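Skorano tabletop sim pack – my two months with it

I've been using the Skorano pack from Prodano since August, mostly on the sofa with a cup of tea, and I've grown very fond of it. You get a set of rendered rooms, a Franka arm on a pedestal, and more than 30 household objects to scatter about (the spinning top is my favourite, no contest).

What sold me was the clutter. My old sim gave me a bare grey slab and six cubes! With Skorano I can fill a dining table with a tipped-over mug, a red pot on its stand, a CD and that awkward yellow cone, then send the gripper in with its fingers open and see how my grasp code copes.
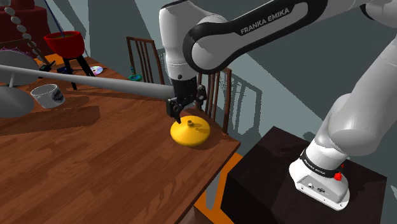
Reading time: 2 minutes

The lighting is lovely too – proper hard shadows on the walls and table, so my vision code has something to chew on. Setup took me 12 minutes on a middling desktop. Ka-ming Tai at Rollthorpe warned me the long thin objects would be fiddly and he was right, I still haven't got a decent grasp on any of the poles.

Grumbles? The manual is thin, and I'd like to save a room halfway through a run. I'd still buy it again.

Rania Ashour

Shares: 12
Comments: 6

Related
Prodano sim licences compared
Ko gripper add-on: first go
Getting shadows right in Skorano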